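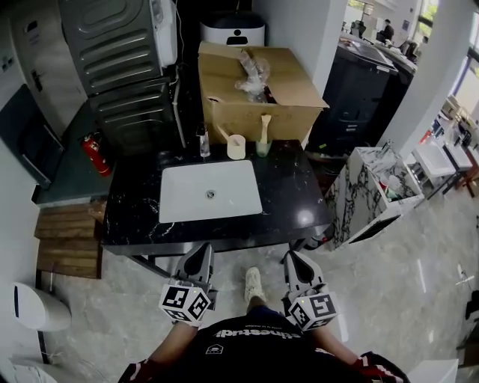 Vichien wrote under my last entry that 200 g of flour is too much for the starter in June, and that I should feed it less and more often. I think he is right. My jar was sour like vinegar already at noon, and the dough from it tore when I tried to shape it.

Notebook, bread trials, June

Changed today: the starter gets 100 g flour and 100 g water, two times a day. Morning feeding was at 7:10, the evening one will be before I go home. Flour is the Menlow white, same bag as before. I don't want to change the flour and the feeding in one week, then I will not know which one helped.

Dough no. 2: flour 495 g (the bag finished, I wanted 500), water 340 g, salt 10 g, starter 100 g. Mixed by hand, rest for 40 minutes, then four folds. After the third fold it was holding its shape much better than dough no. 1. Still a little sticky at the bottom of the bowl. I put some rice flour in the basket this time, and it came out clean.

Oven: the dial is not to be believed. With the dial on 240 the thermometer showed 220, and it needed almost one hour to reach this. Duangjai says the lower element is weak since winter and she puts her loaves one shelf down. I tried it. The bottom got a good color, the top was more pale than I like. Maybe lid off five minutes earlier next time.

Weight of both loaves together after cooling: 1037 g. I forgot to weigh them separately, sorry.

Crumb: quite even, a few big holes near the top crust. Taste is mild, Edit found it too mild and asked for some rye. Toàn ate two slices with butter and did not give any comment.

To do:
Buy flour, also a small bag of rye.
Ask Anong for her long proof times, she wrote them somewhere in the old Memden folder.
Mark the level on the jar with a rubber band. I was guessing the rise by eye all the week.
Dough no. 3 goes in the fridge tonight, bake at 8 in the morning.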